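Straightening the drinks aisle

I have been helping out in a shop this spring. It is a small supermarket called Minley, at the bottom of the road where I rent, and I do the drinks in the late afternoon, before people come in on their way home. I've had a few messages asking what the work is like, so I thought I would write down how the soft drinks get done.

The shop isn't big but the drinks take up a lot of it. According to the last stock sheet there were 3,560 bottles and cans between the floor and the back room, and I can believe it. Most of my time goes on fizzy drinks and bottled tea. Customers pick a bottle up, read it, change their mind and put it down wherever there is a gap. By four o'clock there is orange in the tea, tea in the milk drinks and so on.

The commonest stray is Fanta. The multipacks go on the shelf above the Sprite tea, and single bottles have a habit of ending up among the teas underneath.

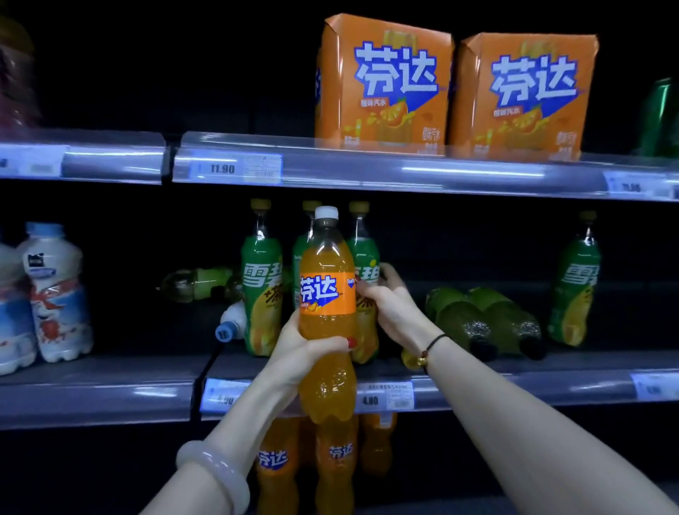 Fanta with the Sprite tea behind it. The multipacks are on the shelf above.

The tea is worth a mention if you have only ever had ordinary Sprite. The label is green with a lemon on it and the character for tea. I bought one in my first week. It tastes like lemon tea with bubbles in, which is fine when cold and not very nice at room temperature. I have gone back to water.

My way of doing a shelf is to take out whatever doesn't belong first and leave the rest alone until that's finished. When I started I used to turn labels and move strays at the same time, and I would get to the end and find I'd faced up a bottle of the wrong thing very neatly. Now I do strays, then gaps, then labels. The bottles should all have the front of the label showing. If one is turned round you get the small print and the barcode, and from the aisle it looks like a different drink.

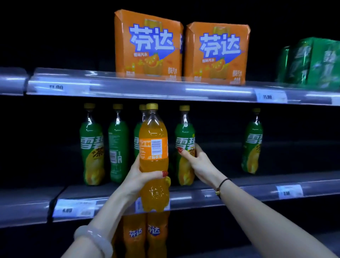

Orange bottle coming out of the tea row. One of the teas needs turning as well.

After that I check the price tags against the packs. The tags clip into a plastic rail along the front of the shelf and slide about when people lean on them. We order them from a firm called Randix in boxes of 200, and they are a bit too thin, so they creep sideways over the day. I push them back with a thumb. There is meant to be a heavier version from Rellico but the shop has 1,000 of the old ones to get through first.

The section I like least is the one where the bottles lie on their sides, caps towards you. You can fit a lot in that way and it is easy to grab one, but the different drinks get mixed up very quickly. The white milky ones with the blue caps get everywhere. You can't see much of a label from the front, so I go by cap colour, blue caps for the milk drinks and yellow for the green bottles. It works well enough if I don't rush.

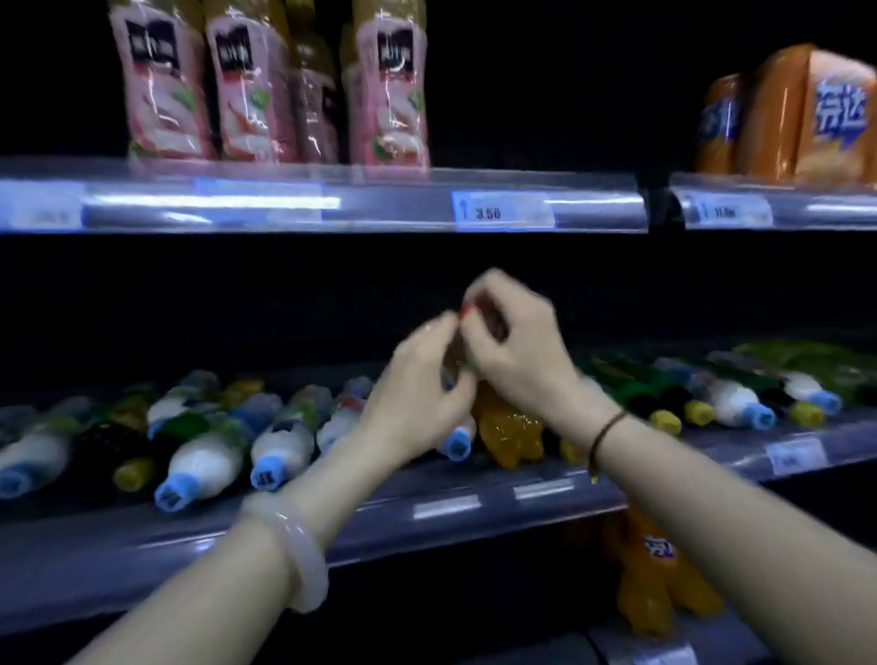 The lying-down shelf. Lots of caps and a fair bit of mixing.

A whole aisle takes me 3 hours if deliveries have been in and much less if they haven't. My back notices the low shelves more than anything. I bought a foam kneeling pad made by Yagi, sold for gardening, and it has been good so far, although it picks up every bit of grit on the floor and needs a rinse at the end.

Next month I am moving over to biscuits and crackers for a while. They are lighter, but the packets slide off each other and the shelves are deeper. I'll write something about that once I've got the hang of it.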